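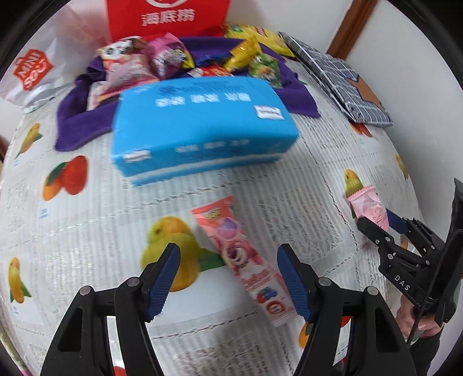
How many times do you have to pick something up before a machine gets the idea? More than you'd think — we're at 2816 recorded pickups for the Hamenari set and I still wouldn't trust the model with a full grocery run.

Hi, I'm Eglė, and this is my gallery page for the tabletop part of the project! I do a lot of the demonstrating, so I spend my afternoons with a gripper in my hand, moving ordinary stuff from one spot to another (my wrist has opinions about this). The squeeze tube up top, the one with the cartoon character and the strawberry on it, is my favorite thing to grab. You come in with a blue pad on either side and try to go at the same easy speed you'd use with your own fingers.

Snack bags are another story. A chip bag and a tissue package want completely different grips, and I had to redo 300 of my early tries after Lajos Kun looked through them and told me I was squeezing everything like a lemon. Fair enough!

The fruit tablecloth was my pick, mangoes and all. Selamawit Wako wanted plain gray, but I kept arguing that real kitchen tables have patterns on them, and a model that's only seen plain gray is going to have a rough time at my aunt's house. We split it in the end: 4 patterned cloths, 6 plain ones.

We do two-gripper sessions too, and those take some practice. You have to agree on who goes first or you both end up reaching for the same candy bag. Makis and I mostly just say "mine" out loud now.

More pictures when the August batch is sorted.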